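Comparison of Two Finger Pad Materials on a Hand-Held Parallel Gripper for Household Tableware

Project report, Department of Mechanical and Electrical Engineering
Submitted by: Gøran Lie
Project partner for pad materials: Jaruvel

Summary

This report describes a one-semester project in which two finger pad materials were compared on a hand-held two-finger gripper. The objects were ordinary tableware: bowls, plates, small dishes and trays. The pads were a soft silicone pad supplied by Jaruvel under the name Pletex and a firmer blue rubber pad already in use in the laboratory. The project recorded 2,208 grasps over the semester. The rubber pad held metal bowls by the rim more reliably, while the silicone pad performed better on thin plastic plates. The report recommends that the department keep the rubber pad as its standard fitting and hold a set of silicone pads for work with light plastic objects.

1. Background

The department has used hand-held grippers in student work for several years. A hand-held gripper allows a student to study the fingers and pads without first programming an arm. It also allows many grasps to be made in a short period. Earlier student reports concentrated on boxes and cylinders, which have flat or evenly curved surfaces and do not place heavy demands on the pads.

Tableware is more difficult. A bowl offers only a narrow rim to a gripper that approaches from the side. The rim is curved in two directions, and the pads touch it over a small area. If the load is not centered between the pads, the bowl rotates. A plate presents a similar problem in a thinner and more flexible form. These objects were therefore selected as a test in which differences between pad materials could be expected to appear.

The project addressed the following questions:

Does the choice of pad material affect the share of grasps that hold until the object is set down?
Does the effect depend on the material of the object?
Can a pad be changed by a student at the bench without special tools?

2. Equipment

The gripper has two linkage fingers that close symmetrically. Each pad is fastened to its fingertip and can be removed separately. The camera is mounted on the gripper body with a wide-angle lens, so that both fingertips remain in view throughout the grasp. Recordings were reviewed on a laboratory computer with the Jisitz annotation program, which stores one line per grasp.

The camera view is strongly curved toward the edges. This was acceptable for the present purpose, as each grasp was judged by the contact between pad and object near the middle of the view. No distances were measured from the recordings.

A kitchen scale and a set of tableware were purchased from the project budget. A round table in the project room was used for most sessions. It was covered with a tablecloth, for two reasons. The cloth reduced noise when an object was dropped, and it gave a surface closer to that of a home than the bare bench tops in the main laboratory. The cloth also introduced a difficulty that had not been planned for, which is discussed in Section 5.

3. Method

Each session lasted 60 minutes and was limited to one pad material. The operator picked up an object, lifted it clear of the table, held it, and set it down again at a different place. Bowls were grasped at the rim, with one pad on each side of the bowl, and were tilted before being set down. Tilting was included on purpose. In early trials almost every level grasp succeeded with both materials, and the results did not separate.

A grasp was recorded as held if the object reached its new place without leaving the pads. It was recorded as turned if the object rotated noticeably between the pads but did not fall. All other grasps were recorded as dropped. Grasps in which the operator struck the table or another object were removed from the data before analysis.

Pads were wiped with a dry cloth after every 30 grasps. The wiping interval was taken from the supplier's advice for the silicone pad and was applied to both materials so that the conditions would be equal.

The operator was the same person in all sessions. This removed one source of variation, but it also means that the results may reflect the habits of a single operator.

4. Results

Metal bowls. The rubber pad gave the better result. Dropped grasps were rare with either material, and the difference appeared mainly in the grasps recorded as turned. The silicone pad deformed around the rim and then allowed the bowl to swing slowly under its own weight. The rubber pad deformed less, and the bowl generally kept the angle at which it had been grasped.

Plastic plates. The order was reversed. A thin plate flexes when the fingers close, and the firmer pad tended to push the edge out of the grasp. The silicone pad followed the edge and held it at a lower closing force. Plates with a wavy edge were the hardest objects in the set, and neither material gave a fully satisfactory result on them.

Trays. Both materials held the trays without difficulty when empty. With a dish nested in the tray, the outcome depended more on where the tray was grasped than on the pad. 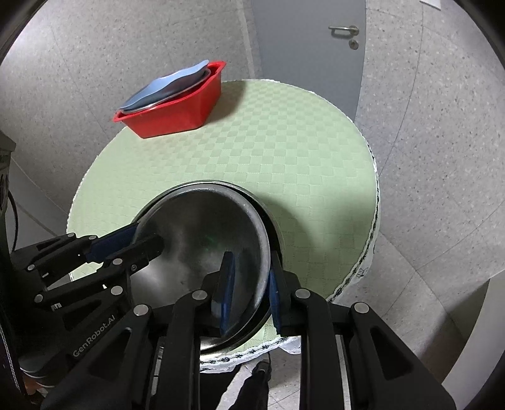

Figure 1. Rim grasp on a stainless steel bowl with the blue rubber pads, bowl tilted just above the table. Gripper camera view.

Pad changes. A full change of pads took some 2 minutes once the operator was familiar with the procedure. No special tools were required. The silicone pads were slightly harder to seat correctly, and on one Tuesday session a pad was found to have been fitted off center. The grasps from that session were repeated.

5. Discussion

The results support the view that a softer pad is not always a better pad. Softness increases the contact area, but it also allows movement between the object and the finger after the grasp has closed. For a heavy object held at one edge, this movement matters more than the additional contact. For a light and flexible object the opposite applies.

The tablecloth affected the set-down phase. When a bowl was lowered at an angle, the cloth sometimes shifted with it, and it was then unclear from the recording whether the bowl had turned in the pads or had been turned by the cloth. These cases were recorded as turned. The share of turned grasps is therefore likely to be somewhat too high for both materials. Clips along the table edge were considered - they were rejected in the end, as they would have interfered with grasps near the edge.

Reflections from polished steel made several recordings difficult to judge. Where the rim could not be clearly separated from the inside of the bowl, the clip was reviewed a second time on a later day. The two judgments usually agreed. Changing the room lighting during the project was ruled out so that early and late sessions would remain comparable.

Closing force was not measured. The operator adjusted it by feel, and it is possible that a firmer squeeze was used without intention when the silicone pads were fitted. A force sensor in the handle would settle this question. The mounting drawn up by the Granström workshop in October would allow such a sensor to be added, but it was not completed in time for the present work.

6. Recommendations

The rubber pad should remain the standard fitting for student projects.

One set of silicone pads should be kept in the project room for work with thin plastic objects, together with a short printed instruction on seating them correctly.

A following project should repeat the bowl grasps with a force sensor fitted and with at least two operators. The wavy-edged plates should be retained in the object set.

The annotation file and the object list have been placed in the department archive with this report.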